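OK so I have to tell you all about my table, because I'm way too happy about it. New cloth, new utensil holder, whole new mood in my kitchen!

The cloth is this woven one in pale turquoise, with glossy flat strips crossing over each other. I wanted something bright for May after a winter of eating off plain brown. I found it at Wedano and went back 3 times before I let myself buy it.

Then the holder! It's cream with little grooves down the sides, and there's a DEER on it. Gold antlers, beaded wreath, the whole thing. My friend Haruna Iwasaki spotted it on a shelf at Dumetti and texted me right away (she knows me so well).

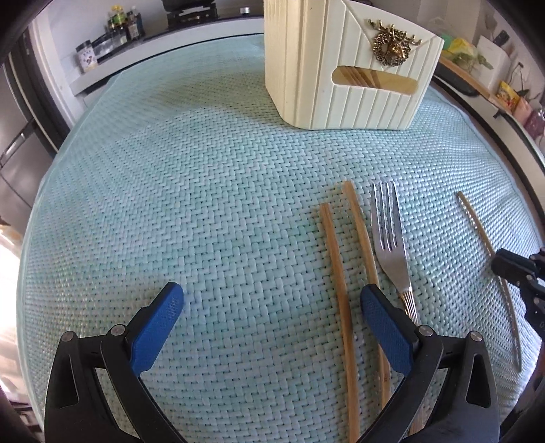

Deer on duty, chopsticks and a fork out on the new cloth 🦌

I love the long slot under the deer too. It gives you a peek inside, and it makes the front look a bit like a tiny mailbox.

We eat noodles a lot over here, so chopsticks live on the table full time. The fork is for my brother, who gives up halfway through every bowl, and we love him anyway.

Next up is bowls. I've got 40 dollars set aside and I'm thinking deep blue, or maybe a warm cream to go with the deer? Show me yours, please!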